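Flokbridge 테니스공 나눔과 테이블 모임
자주 묻는 질문

소개 | 모임 시간 | 공 보내기 | 자주 묻는 질문 | 연락

마지막으로 고친 때: 6월

이 페이지는 한국어를 쓰시는 참가자를 위하여 제가 직접 썼습니다. 한국어는 저의 모국어가 아닙니다. 이상한 표현을 발견하시면 메일로 알려 주십시오. 지난번에는 "공을 주무르다"와 "공을 문지르다"의 차이를 한 분이 길게 설명해 주셨고, 저는 그 메일을 아직 보관하고 있습니다.
Osvaldo Mendonça

목차
1. 모임에 대하여
2. 공에 대하여
3. 공 손질과 보관
4. 테이블에서 하는 활동
5. 공을 보내거나 받기
6. 그 밖의 질문

1. 모임에 대하여

Flokbridge는 무엇을 하는 곳입니까?
테니스 코트에서 더 이상 쓰지 않는 공을 모아서 상태별로 나누고, 필요한 곳에 다시 보냅니다. 또 그 공을 가지고 테이블 앞에 앉아서 하는 손 활동 모임을 엽니다. 처음에는 공을 나누는 일만 했습니다. 공을 고르려고 테이블에 모인 사람들이 손으로 공을 굴리면서 이야기하는 시간을 좋아하게 되었고, 그래서 모임이 따로 생겼습니다.

테니스를 칠 줄 알아야 합니까?
아니요. 라켓은 사용하지 않습니다. 저도 테니스를 잘 치지 못합니다. 서브는 거의 항상 네트에 걸립니다.

어디에서 모입니까?
Turkirville의 Zawadzka 길에 있는 건물 1층입니다. 입구는 길 쪽이 아니고 마당 쪽에 있습니다. 길 쪽 문은 잠겨 있으니 마당으로 들어오셔서 초록색 우편함 옆의 문을 여십시오. 문이 조금 무겁습니다. 당기지 말고 미셔야 합니다.

Bravgate에서도 모임이 있습니까?
Bravgate에는 공을 넣는 수거함만 있습니다. 예전에 그곳에서도 모임을 해 보았지만 방의 바닥이 기울어져 있어서 공이 계속 창문 쪽으로 갔습니다. 지금은 Zawadzka에서만 모입니다.

몇 시에 시작합니까?
오전 모임은 10시, 저녁 모임은 7시에 시작합니다. 문은 시작하기 15분 전에 엽니다. 늦게 오셔도 들어오실 수 있습니다. 다만 처음 오시는 분은 공을 고르는 설명을 들으셔야 하므로 제시간에 오시는 것이 좋습니다.

참가비가 있습니까?
없습니다. 차와 과자를 위한 통이 있는데, 원하시는 분만 넣으시면 됩니다.

미리 신청해야 합니까?
네, 부탁드립니다. 의자의 수가 정해져 있습니다. 신청 메일에는 이름, 오전인지 저녁인지, 그리고 팔걸이가 있는 의자가 필요하신지를 써 주십시오. 신청하신 후에 못 오시게 되면 짧게라도 알려 주시면 감사하겠습니다.

아이와 함께 가도 됩니까?
됩니다. 어린아이는 보호자 옆자리에 앉습니다. 세 살보다 어린 아이의 경우에는 공의 털을 입으로 뜯는 일이 있으니 계속 보아 주셔야 합니다.

개를 데려가도 됩니까?
죄송합니다, 개는 안 됩니다. 이유는 짐작하실 수 있을 것입니다.

2. 공에 대하여

공은 어디에서 옵니까?
대부분은 Turkirville과 Bravgate의 코트에 둔 수거함에서 옵니다. 가끔 개인이 집에 있는 공을 가져오십니다. 차고를 정리하다가 나온 공이 많습니다.

공을 어떻게 나눕니까?
우리는 세 가지로 나눕니다. 이름은 제가 정하지 않았고 처음 모임에 오신 분들이 붙이셨습니다.

"새것 같은 공": 털이 고르고, 두 손가락으로 눌렀을 때 단단하고, 떨어뜨리면 잘 튀어 오릅니다. 연습용으로 보냅니다.
"조용한 공": 털은 괜찮지만 잘 튀지 않습니다. 테이블 활동에는 이 공이 제일 좋습니다.
"발 공": 털이 닳았거나 색이 많이 변한 공입니다. 의자 다리 밑에 끼우는 데에 씁니다.

고무가 갈라진 공은 어느 쪽에도 들어가지 않습니다. 따로 모아서 버립니다.

튀는 정도는 어떻게 확인합니까?
눈높이가 아니고 허리 높이에서 떨어뜨립니다. 문틀에 연필로 표시한 줄이 있고, 공이 그 줄까지 올라오면 새것 같은 공입니다. 정식 시합의 기준과는 관계가 없는 우리의 방법입니다. 바닥이 다르면 결과도 달라지므로 집에서 하실 때에는 잘 아는 새 공 하나와 비교해 보십시오.

왜 공이 오래되면 튀지 않습니까?
보통의 테니스공은 안에 압력이 있는 공기가 들어 있고, 시간이 지나면 그 공기가 고무를 통해 조금씩 빠집니다. 통을 연 다음에는 사용하지 않아도 빠집니다. 그래서 겉이 깨끗한데 튀지 않는 공이 아주 많습니다. 압력이 없는 종류의 공도 있는데, 그것은 고무가 두껍고 조금 무겁습니다. 손에 들면 차이를 느끼실 수 있습니다.

테니스공의 색은 노란색입니까, 초록색입니까?
모임에서 가장 많이 나오는 질문입니다. 한국어로 "연두색"이라고 하시는 분도 계시고 "형광 노랑"이라고 하시는 분도 계십니다. 저의 어머니는 초록색이라고 하십니다. 저는 분류표에 그냥 "공색"이라고 씁니다. 이 단어가 사전에 없다는 것을 알고 있습니다.

공에 있는 하얀 선은 무엇입니까?
솔기입니다. 테니스공은 같은 모양의 펠트 두 장이 고무 공을 감싸고, 두 장이 만나는 자리에 이 선이 생깁니다. 선은 끊어지지 않고 공을 한 바퀴 돌아서 처음 자리로 돌아옵니다. 손가락으로 따라가 보시면 알 수 있습니다. 이것이 우리 모임의 첫 번째 활동이기도 합니다(4번을 보십시오).

선이 벌어진 공도 쓸 수 있습니까?
조금 벌어진 것은 괜찮습니다. 손톱이 들어갈 만큼 벌어졌으면 펠트가 곧 일어나므로 발 공 상자에 넣으십시오. 접착제로 붙이는 것은 권하지 않습니다. 굳은 접착제가 딱딱해서 손가락으로 만질 때에 불편합니다.

3. 공 손질과 보관

공을 세탁기에 넣어도 됩니까?
저는 넣지 않습니다. 넣어 보신 분의 말씀으로는 털이 많이 일어나고 마르는 데에 오래 걸렸다고 합니다. 우리는 다음과 같이 합니다.

마른 솔로 흙을 털어 냅니다. 솔은 한 방향으로 움직입니다.
미지근한 물에 비누를 조금 풀고, 천을 적셔서 꼭 짠 다음에 공을 닦습니다.
깨끗한 물로 적신 천으로 다시 닦습니다.
수건 위에 놓고 바람이 통하는 곳에서 말립니다. 가끔 돌려 줍니다.

난방기 위에 올려놓지 마십시오.

얼마 동안 말려야 합니까?
우리는 72시간을 둡니다. 겉이 말랐다고 느껴져도 펠트의 아래쪽에 물기가 남아 있을 수 있습니다. 급하게 상자에 넣었다가 냄새가 나서 상자 전체를 다시 한 일이 있었습니다. 그 후로 말리는 선반에는 시간을 적은 종이를 붙입니다.

냄새는 어떻게 없앱니까?
새 공의 고무 냄새는 통에서 꺼내 두면 약해집니다. 지하실 냄새는 더 어렵습니다. 베이킹 소다와 함께 종이봉투에 하룻밤 넣었다가 솔로 털면 조금 좋아집니다. 그래도 냄새가 나면 발 공으로 하십시오.

털이 뭉친 부분은 어떻게 합니까?
손으로 뜯지 마시고 작은 가위로 자르십시오. 뜯으면 그 옆의 털도 같이 나옵니다. 칫솔로 빗어 주면 어느 정도 고르게 됩니다.

상자에는 어떻게 보관합니까?
종이 상자에 넣고 뚜껑을 꼭 닫지 않습니다. 우리가 쓰는 상자 하나에는 공이 32개 들어갑니다. 더 넣으면 들어가기는 하지만 옮길 때에 한두 개가 굴러 나와서 계단까지 갑니다. 상자의 옆면에 종류와 달을 쓰십시오. 윗면에 쓰면 쌓았을 때에 읽을 수 없습니다.

의자 다리에 끼우려면 공을 어떻게 자릅니까?
십자 모양으로 자릅니다. 공은 둥글고 칼은 미끄러지므로 이 일은 어른이 하십시오. 공을 손에 들고 자르지 마시고, 작은 그릇이나 수건을 말아서 만든 고리에 놓고 움직이지 않게 한 뒤에 자르십시오. 처음에는 짧게 자르고, 다리에 맞춰 본 다음에 조금씩 늘리면 됩니다. 너무 길게 자르면 공이 계속 빠집니다. 의자 다리가 네모난 경우에도 같은 방법으로 됩니다.

끼운 공은 언제 바꿉니까?
밑면의 털이 없어지고 고무가 보이면 바꿉니다. 털에 모래가 많이 붙었을 때에도 바꾸는 것이 좋습니다. 모래가 붙은 채로 의자를 끌면 마루에 흠이 납니다.

4. 테이블에서 하는 활동

어떤 활동을 합니까?
한 번의 모임은 한 시간이고 중간에 차를 마십니다. 순서는 그날의 사람들에 따라 바뀝니다. 자주 하는 것을 여기에 적습니다.

솔기 따라가기. 공을 한 손으로 잡고 다른 손의 집게손가락으로 하얀 선을 천천히 따라갑니다. 처음 자리로 돌아오면 손을 바꿉니다. 익숙해지면 눈을 감고 합니다.

굴려 보내기. 손바닥을 펴서 공 위에 놓고 테이블의 앞쪽에서 뒤쪽으로 굴립니다. 힘을 주어 누르지 않습니다. 공이 손바닥의 어느 부분을 지나가는지 느끼는 것이 목적입니다.

멈추기. 맞은편 사람이 공을 보내면 손등으로 멈춥니다. 손바닥으로 하는 것보다 어렵고, 대부분 웃음이 나옵니다.

쥐었다 놓기. 공을 쥐고 천천히 다섯까지 센 다음에 놓습니다. 조용한 공으로 하십시오. 새것 같은 공은 너무 단단합니다.

골라내기. 여러 공 중에서 자기 공을 손의 느낌만으로 찾습니다. 털이 닳은 정도가 공마다 달라서 생각보다 잘 찾으십니다.

손이 아픈데 참가해도 됩니까?
우리 모임은 치료가 아닙니다. 수술을 하셨거나 관절이 부은 분은 의사나 치료사에게 먼저 물어보십시오. 모임 중에 아프시면 바로 멈추시고, 그냥 앉아서 차를 드셔도 아무 문제가 없습니다.

어떤 테이블이 좋습니까?
윗면이 평평하고 매끄러운 것이면 됩니다. 우리는 밝은 색의 넓은 테이블을 좋아합니다. 하얀 면에서는 연두색의 공이 잘 보이고, 눈이 좋지 않으신 분도 공이 어디로 가는지 따라가실 수 있습니다. 무늬가 있는 식탁보는 벗기십시오. 유리 테이블은 소리가 커서 권하지 않습니다.

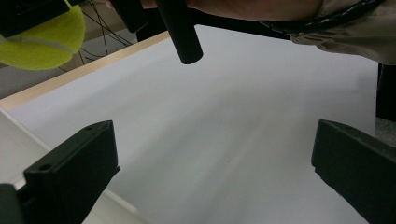 흰 테이블과 노란빛이 도는 연두색 테니스공. 공의 아래쪽에 하얀 솔기가 휘어져 지나갑니다.

하얀 테이블은 쉽게 더러워지지 않습니까?
더러워집니다. 펠트에서 나온 먼지가 잘 보입니다. 저는 그것을 장점으로 생각합니다. 모임이 끝나면 마른 천으로 한 번, 젖은 천으로 한 번 닦습니다. 공에서 색이 묻은 일은 아직 없었습니다. 공에 쓴 펜 글씨는 묻은 일이 있었으니, 번호가 써 있는 공은 먼저 손가락으로 문질러서 확인하십시오.

공이 테이블에서 떨어지지 않게 하려면 어떻게 합니까?
긴 수건을 말아서 테이블의 먼 쪽 가장자리에 놓습니다. 집에서는 이것으로 충분합니다. 테이블이 조금 기울어져 있으면 공이 항상 같은 쪽으로 갑니다. 그때에는 다리 밑에 종이를 접어서 넣으십시오. 떨어진 공은 활동이 끝난 다음에 줍습니다. 중간에 몸을 굽히시면 옆 사람과 머리를 부딪칠 수 있습니다.

어떤 옷을 입고 가면 됩니까?
편한 옷이면 무엇이든지 됩니다. 소매가 넓으면 굴려 보내기를 할 때에 공이 소매에 닿으니, 한 번 접어 올리시면 편합니다. 털실로 짠 옷에는 펠트의 털이 붙습니다. 반지와 팔찌는 빼셔도 되고 안 빼셔도 됩니다.

앉는 높이는 어떻게 맞춥니까?
팔꿈치가 테이블의 윗면과 비슷한 높이에 오면 좋습니다. 의자가 낮으면 방석을 드립니다. 서서 하시는 분도 계시는데, 그러면 공을 너무 세게 누르게 되는 것 같습니다.

집에서 혼자 해도 됩니까?
물론입니다. 공은 2개가 있으면 좋습니다. 하나는 단단한 것, 하나는 부드러운 것으로 하십시오. 모임에 오시면 집에서 쓸 공을 골라서 가져가실 수 있습니다.

5. 공을 보내거나 받기

어떤 공을 받습니까?
테니스공이면 상태와 관계없이 받습니다. 젖은 공은 말려서 보내 주십시오. 비닐봉지에 젖은 채로 묶여 온 공은 대부분 버리게 됩니다. 개가 쓰던 공은 받지 않습니다. 스쿼시공과 탁구공도 자주 들어오는데, 우리에게는 쓸 곳이 없습니다.

수거함은 어디에 있습니까?
Bravgate 코트의 정문 안쪽과, Zawadzka의 마당에 있습니다. 수거함이 가득 찼으면 옆에 봉지를 두지 마시고 메일을 보내 주십시오. 바람이 불면 봉지가 넘어집니다.

공을 받고 싶습니다. 어떻게 신청합니까?
메일로 세 종류 중에서 어떤 공이 필요한지, 몇 개가 필요한지, 그리고 누가 가지러 오실 수 있는지 써 주십시오. 의자에 쓰실 경우에는 의자의 수가 아니고 다리의 수를 써 주십시오. 한 학교에서 의자의 수를 써 주셔서 제가 공을 아주 적게 드린 일이 있었습니다.

한 번에 얼마나 받을 수 있습니까?
한 곳에 상자 5개까지 드립니다. 더 필요하시면 다음 달에 다시 신청하십시오.

배달도 합니까?
Turkirville 안에서는 제가 자전거로 갈 수 있는 곳까지 합니다. 자전거에는 상자가 하나만 올라갑니다. 여러 상자는 직접 가지러 오셔야 합니다.

받은 공이 마음에 들지 않으면 바꿀 수 있습니까?
네. 가지고 오시면 그 자리에서 다시 고르실 수 있습니다.

6. 그 밖의 질문

모임에서는 어떤 언어를 씁니까?
여러 언어를 섞어서 씁니다. 저녁 모임에는 한국어를 하시는 분이 많이 오십니다. 제가 못 알아들으면 공을 들고 보여 주십시오. 그러면 거의 이해합니다.

주차할 곳이 있습니까?
마당에는 주차할 수 없습니다. Zawadzka 길의 건너편에 자리가 있는데 저녁에는 금방 찹니다.

휠체어로 들어갈 수 있습니까?
네. 마당 쪽 문에는 계단이 없습니다. 문이 무거우니 도착하시면 벨을 눌러 주십시오. 테이블의 한쪽은 의자를 놓지 않고 비워 둡니다.

가지고 가야 할 것이 있습니까?
안경을 쓰시는 분은 안경을 가져오십시오. 공과 수건은 여기에 있습니다. 컵을 가져오시면 설거지가 줄어서 제가 기쁩니다.

공을 잃어버렸습니다. 돌려 드려야 합니까?
괜찮습니다. 소파 밑을 한번 보십시오.

여기에 없는 질문은 어디에 합니까?
아래의 연락 페이지에서 메일을 보내 주십시오. 저녁에 읽고 보통 다음 날에 답장을 드립니다. 급하지 않은 질문은 모임에 오셨을 때에 물어보셔도 됩니다.

연락 | 찾아오는 길 | 처음으로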